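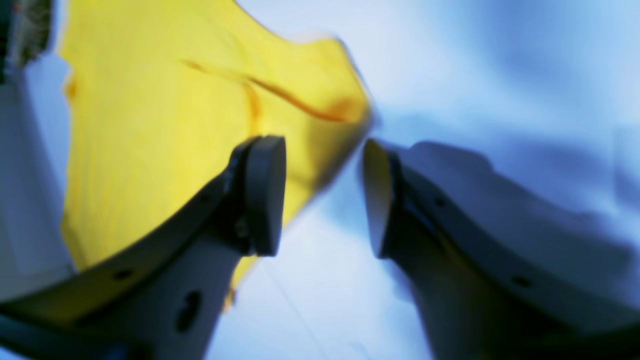
The lemon yellow.

Pladow Folding Table
Made by Stimurwood

We started making the Pladow because our own laundry was getting folded on the bed, on the couch, on top of the dryer, and then refolded an hour later when somebody sat on it. A proper flat surface at a decent height makes such a difference! You can lay a whole adult T-shirt out with its sleeves open and still have room beside it for the finished pile.

The top is plain white and we've kept it that way on purpose. Colours show up true against it, so you spot the odd navy sock in with the blacks, and a mark on a pale shirt is much easier to find before it goes back in the drawer. Fiorella Rinaldi, who does most of our testing, would happily have the whole house in this white.

It's a matt finish with a bit of grip. Cotton stays where you put it while you smooth out the creases, and you can still slide a folded stack along to the end without it toppling (a tall stack of towels, maybe take it slowly).

Folding a T-shirt on the Pladow

Lay the shirt flat with the neckline to your left and the hem to your right. Pull the hem straight first, then run your palms from the middle out towards the shoulders, where most of the wrinkles seem to gather.
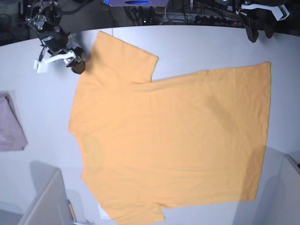 Bring the far side in towards the centre and turn the sleeve back on itself, then do the same with the near side. Now fold the hem up to the collar, and once more if your drawers are shallow. Tonantzin Becerra folds hers in thirds so they stand up on their own, and after a month of trying it her way I'm a convert. Large shirts work just as well as kids' ones, you simply use more of the table.

Thin cloths and tea towels are even quicker. Give them one good shake, drop them down and square up the corners.

Care

Wipe with a damp cloth and a drop of dish soap. Dry it off before you put clothes down. Please don't iron directly on the top, even through a towel. Lino Dal Bello did it to a test piece in our workshop and the ring is still there.

Good to know

Frame: Skernivum, powder coated, grey or white
Feet: adjustable, for uneven laundry floors
Assembly: 25 minutes, 2 people is easiest
Weight: 21 kg
Warranty: 5 years on frame and top

The Nnaji basket rail clips to either short end and is sold separately. It fits every Pladow we've made, including the early ones with the rounded legs.

Spare feet and touch-up paint are on the parts page. If you can't see the colour you need, write to Carmela Quintana in the workshop and she'll mix some for you.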